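String knit glove

A string knit glove, also called a knit work glove or cotton work glove, is a seamless glove machine-knitted from thick spun yarn and worn for light manual work. It is sold in bulk at low prices and used in warehouses, workshops, gardens and moving jobs. The cuff usually ends in an overlocked edge of colored thread. 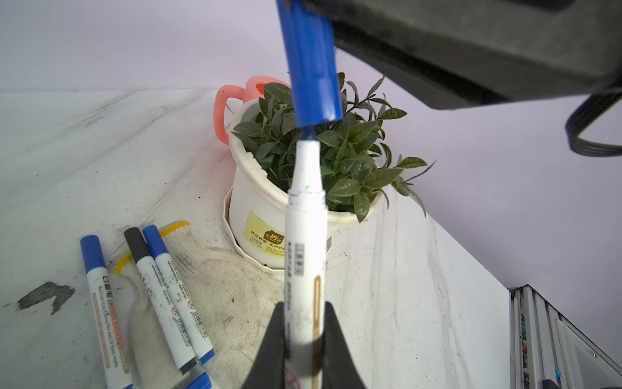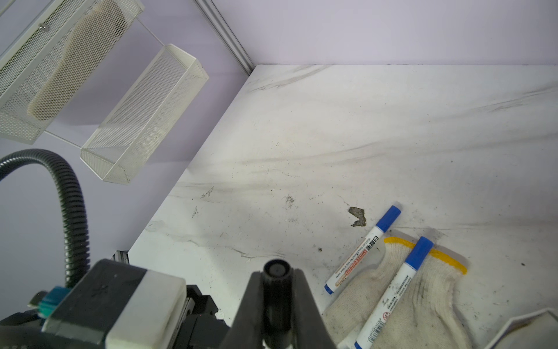

Knit work gloves with yellow-trimmed cuffs. In the first picture two whiteboard markers rest on a crumpled glove; in the second the glove is laid flat.

Construction

The glove is made on a flat knitting machine that forms the fingers, palm and thumb as one tube-shaped piece. There are no sewn seams at the fingertips. Because the palm and the back are knitted alike, most uncoated gloves fit either hand, and the two gloves of a pair are identical. A wearer can switch hands when one side becomes dirty or thin.

Thickness is described by gauge, the number of needles to the inch. A seven-gauge glove is coarse and bulky, with loops that can be seen easily. Ten-gauge and thirteen-gauge gloves are thinner and allow more feeling in the fingers. Makers also list a weight, given either per pair or per dozen pairs. A heavier glove of the same gauge contains more yarn and generally lasts longer.

An elastic thread is knitted into the wrist so that it grips and keeps out dust. The raw edge below it is closed by overlocking, a looped stitch that stops the knit from unraveling.

Materials

The yarn is cotton, polyester or a blend of the two. Much of the cotton is regenerated, meaning it is spun from textile cuttings and mill waste. Undyed yarn gives the common off-white or cream color. Bleached yarn is whiter but shows dirt sooner. Polyester adds strength and dries faster, while cotton absorbs sweat and holds up better near warm surfaces, where polyester may soften or melt.

Cuff color

The overlock thread on the cuff is often yellow, but red, green, blue and brown are also used. Many makers use the color to mark size, so that gloves can be sorted without reading a label. There is no common code – yellow may be a medium from one supplier and a large from another. The Husora price list of January 28, 2020, gave yellow to its 60-gram glove and green to a lighter one, using color for weight and leaving size to the carton label.

Coated and dotted types

Plain gloves have little grip on smooth objects. Dotted gloves carry small PVC dots on the palm, on one side or both. Dipped gloves have the palm and fingers covered with latex, nitrile or polyurethane. A dipped glove is made for one hand only, as the coating must face the work. Plain gloves are also worn as liners under leather or rubber gloves.

Uses and limits

String knit gloves protect against scrapes, splinters, dirt and mild friction. They are used for carrying boxes, sweeping, handling lumber and general cleanup. They give little protection from sharp blades and none from liquids or chemicals, which pass through the knit. Loose loops can catch, and the gloves should not be worn near drills, lathes or other rotating machinery.

Care

Cotton gloves can be washed in warm water with ordinary detergent. They shrink somewhat in the first wash, and hot drying makes this worse. Gray marks from metal dust or grease often stay after washing without affecting use. A glove is normally discarded when a fingertip wears through or the cuff edging comes loose, although worn ones are often kept as rags.

Trade

The gloves are packed by the dozen pairs and shipped in cartons or pressed bales. Suppliers include Skilex and Yurchenko, both of which sell plain and dotted versions. The Hollenum catalog compiled by Thibault Fleury lists 164 knit work gloves, 19 of them uncoated cotton with a colored cuff.

See also

Overlock stitch
Glove liner
Rubber-dipped glove
Flat knitting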